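Section 4. Setting Up the Exchange Room for a Visiting Youth Delegation

This section applies to host groups in the Warnamport–Grusura youth exchange. It covers the room used for registration and the opening meeting. Travel and lodging are in Section 3.

4.1 Before you start

Have the following on hand:
- The delegate list, printed in both languages
- Name badges and blank spares
- The signed room agreement
- The interpreter sheet (Form 566)

The room must be open to you at least 60 minutes before the delegation arrives. If the agreement gives you less, call the exchange office in Warnamport and ask for a later arrival time.

4.2 Registration table

1. Place the table near the entrance, with enough space behind it for two people to sit.
2. Set up the notice panel. Tighten all the screws before you hang anything on it.
3. Put the badges out in order by family name. Check the order with the visiting coordinator, as some delegations list the family name first.
4. Lay the delegate list face down when the table is unattended. It contains passport details. 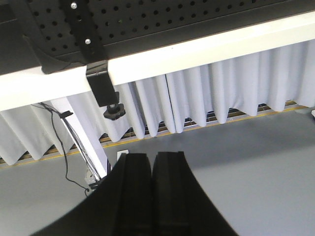 Panel bracket and screws.

Note: Badges carry the delegate's name and home town only. Do not add job titles or party or student union positions, even when a delegate asks. Titles go in the printed program, where the wording has been agreed by both sides.

4.3 Seating for the opening meeting

1. Arrange the chairs in two facing rows for up to 30 people. For larger groups use a horseshoe.
2. Seat the two heads of delegation across from each other at the middle of the rows.
3. Place each interpreter beside and slightly behind the speaker they are working for.
4. Leave one seat free at the end of each row for late arrivals.

Caution: Do not seat an interpreter at the end of a row. They need to hear both sides, and delegates tend to turn away from them there.

Where the meeting is split between the Acharya and Gurmont groups, each group keeps its own registration list but they share a single program.
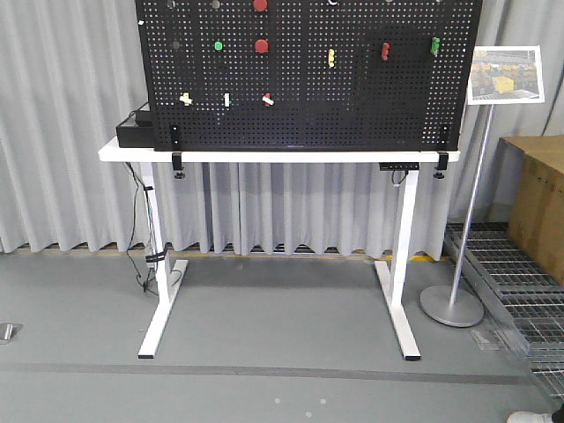
The shared program must show the same running order in both languages. If a speaker is added after printing, correct every copy by hand or print it again. A program that is right in one language and wrong in the other has caused complaints in the past, and the exchange office will ask for it to be replaced.

4.4 Flags and anthems

1. Use flags of equal size, on stands of equal height.
2. Check the order of placement on the protocol card supplied with your host packet.
3. Play anthems only if both delegations have confirmed in writing. The visitors' anthem comes first.
4. Test both recordings all the way through — some files are shortened versions.

4.5 Final check

1. Walk the route from the entrance to the seating and move any bags or cables out of the way.
2. Confirm that water is within reach of every seat.
3. Turn off the sound system until the first speaker is ready.
4. Sign the room sheet and note the time.
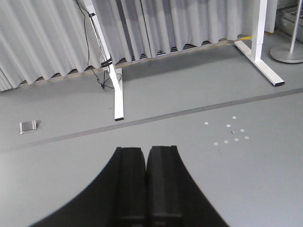
Floor area with darker stripe.

Note: Keep the signed room sheet with Form 566. Both are returned to the exchange office after the delegation leaves. Host groups that run a second visit in September may use the same room agreement, but need a new sheet for each visit.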